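Forums > Manipulation > Data collection > Cloth and soft things

Folding jeans with a hand-held gripper: how many demos before you train?
11 replies | 3 shares

pegbasket
We are collecting folding demos with a hand-held gripper, one hand, wrist camera only. Towels and T-shirts are done and the policy is fine on both. Jeans are the problem. I have 179 demos on one pair and the policy still goes for the wrong edge on maybe a third of the starts. It picks up a leg when it should go for the waistband, or it closes on the top layer only and drags it.

I start each demo with the jeans roughly flat on a cutting mat, white sides up round it, and finish when they are folded in three. Labels are just success or fail. Do I need more demos or different ones?

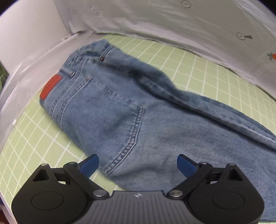 Back pocket side up, fingers open over the seat.

marlpit
Different ones. 179 of the same pair from the same sort of start is mostly the same demo. We stopped at 100 per garment at Canddale and put the rest of the time into changing the start.

pegbasket
I do change the start. I turn them a bit each time and shake them out.

marlpit
Turning them a bit is not much. Do some with the front up, some with one leg tucked under, some half folded already. If every episode begins neat, the policy has no idea what to do once it has made a mess.

tinsnips_2
I don't agree with stopping at 100. Denim is stiff and it holds creases, so you get far more ways for it to lie than a tea towel does. We kept going on one pair with the Purno set and it was still getting better well after that point. Spread the starts, yes, but don't throw away volume.

marlpit
Was that with one operator?

tinsnips_2
Two. Same instructions for both.

marlpit
Then you had variety coming from the operators. Not the same test.

oddsock
What is your frame rate, and are you trimming the beginnings? We had a long hover at the start of each clip while the operator made up his mind, and the policy learned to hover. Cut those and half our trouble went.

pegbasket
14 a second after downsampling. I don't trim anything. There is a hover on a lot of mine, two or three seconds.

oddsock
Trim it. Keep the approach, lose the waiting. If you can't face going through by hand, cut on gripper speed and check a few.

tinsnips_2
Careful with cutting on speed. The slow bit just before the fingers close is the bit you want, and with denim it is slower than with anything else. I'd do it by hand.

pegbasket
Went through a batch this afternoon. Putting up one more because it shows the sort of view I get when I am working from the near edge, with the denim along the near side under the gripper.

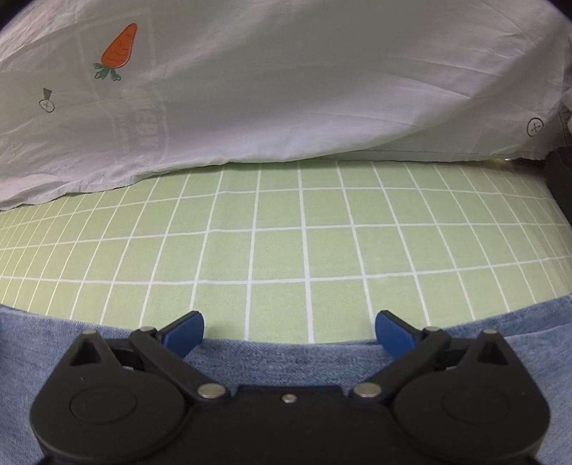 The wrong-edge grabs nearly all come from starts like this one, now that I have sorted them by where the hand begins. On the clips where I come in high, you get the pocket and the waistband and it is plain which way round the jeans are. With the hand further forward there is only a band of denim along the near side of the mat, one folded ridge over on the right, and open grid between the fingertips, so the policy has very little to tell it what part of the garment it is over. It guesses, and it guesses leg.

marlpit
That would do it. Does the policy get any history or just the current picture?

pegbasket
Current picture and gripper width. No history.

marlpit
Add a few past steps before you collect anything else. If it saw the waistband a second ago it should be able to use that.

oddsock
Or make every demo begin with a look from higher up and then go in. Costs you nothing but a bit of discipline.

tinsnips_2
I'd do oddsock's one first. History has caused us more grief than it cured. The policy copies its last move and stops looking at the cloth. We had that on Jugah for weeks.

marlpit
How many steps were you feeding it?

tinsnips_2
Five.

marlpit
We used two and never saw that.

nurkerbench
Using the Nurker loader here, if that is what you have too. It pads the history at the start of a clip with copies of the first picture. If your clips start with a hover, that makes the hover worse. Trim before you turn history on.

pegbasket
I am on that loader, so thanks. Plan for now: trim by hand, start every new demo from high up, collect another batch with the front up and with a leg tucked under, and leave history off until I have numbers for those. I also have a second pair in black that I have not touched yet.

marlpit
Keep the black pair out of training and use it as your test.

tinsnips_2
Put some of it in. One pair of jeans in the training set is one pair of jeans, whatever you do with the starts.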